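The robot that learnt from gloves

For most of my time around robot arms, the way you taught one to do something was to sit down and drive it. You held a pair of controllers, squinted at a screen, and nudged the arm through the job until it had picked up the cup, or missed the cup, and then you did it again.
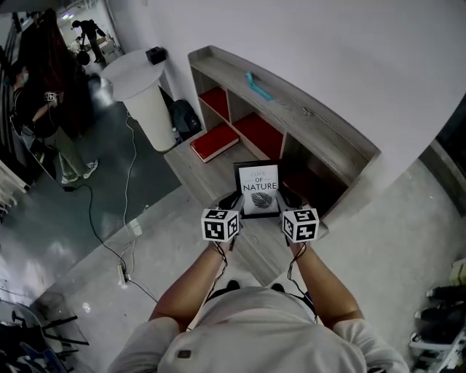 I was good at it, by the end. I could get 50 clean runs out of an afternoon if the task was kind, and I was proud of that number until our group at Okham started recording with gloves.

The idea is very simple. You put on the gloves, you put a camera up by your head, and you do the job with your own hands. Each wrist carries a cube printed with square black markers, and software can work out from the pattern where the cube is and which way it's turned. So you know where the hand went, and you have the view from above to go with it, and there is no robot in the room at all. Later the hand's path is turned into a path the arm can follow, and a policy is trained on the lot.

I love this. I loved it from the first morning, when I shelved a book in the time it takes to shelve a book! Driving the arm, that same book was a minute of tiny corrections, and half the time the cover would slip against the fingers and you'd watch it slide down and start over. With gloves on you just reach. And you reach well, because you've been reaching for things all your life, and all the clever little habits come along for free: the way you tip a book to get its bottom corner past the ledge, the way the other hand comes in to steady it before you've even decided you need it.

Those habits are the part I think people in my field undervalue. When I drive an arm, I teach it how I drive an arm. I stop before contact. I come in square. I avoid anything that needs both hands at once, as two-handed work through controllers is miserable. A policy trained on that is timid in just the ways I am timid. Our first glove policy for the shelf task, which we called Kotian, did something none of our driven ones ever had. It started moving the second hand while the first was still on its way. I must have played that clip back 3 times before I said anything to anybody.

Now for the numbers, such as they are. We trained on 400 driven runs and then, separately, on 3000 gloved ones, and the gloved policy was plainly better at getting books in and out of low cubbies. The obvious objection is that 3000 is a lot more than 400, and yes, it is! But that's the method. The two sets took us much the same number of working hours. If one way of collecting gives you that many more goes at the problem for the same effort, I don't see why we should tie its shoelaces together to make the race look fair. (We did cut the gloved set down to 400 as well. The result was closer to a draw, with the driven runs a bit ahead on grasping. I'm happy to have that printed.)

There are real troubles. A human hand is not a gripper, and some of what we do with five fingers has no translation at all. I roll a book's spine between thumb and finger without thinking, and the arm can't. Markers get hidden, too. Reach deep into a cubby and the cube goes in after your hand, and the track gets vague just when you'd most like it to be sharp. We fill those gaps by guessing smoothly between the last good reading and the next, and smooth guesses are sometimes wrong. The colleagues who came over from the Trustelia project don't like it, and they've a point. Their view is that a driven run is at least true, in that the robot really did do it. A gloved run is a promise that a robot could.

I accept that. I still think it's the right promise to be making. What held us back for years was never having enough variety: one shelf, one bench, one set of lights, since moving the arm meant a van and a long day of bolting things down. Gloves fit in a bag. We took a set to Rarthorpe in December and recorded in a building the robot has never been inside, and when we put those runs into training, the policy got steadier back in our own lab, on our own shelf. I hadn't expected that to show up so quickly.

Next on the list is soft things. Cushions, mostly, and cloth if we can stand it. Driving an arm through folding a towel is the dullest work I've ever done, and I'm looking forward to doing it by hand.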